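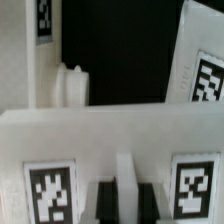

Our project asked whether people try harder at a drawing when they have been told that a famous painter failed first. Marcelle Pons and I gave the same copying task to 469 students at Plisitz, half of whom read a one-page story about rejection and glory beforehand. For the task we wanted something with no beauty to hide behind, along the lines of a square black-and-white marker tag, all blocky white cells inside a black square, the kind of thing you can't improve with feeling. The inspired half spent longer and erased more. Their copies were no better.

Sandamali Chowdhury scored all the sheets blind and has asked not to be thanked. We had planned on 4,000 pages of scrap paper and used 2,640, so the rest went back to the art room in April. Four students drew portraits of us instead. We left these out of the results, though one was pretty good.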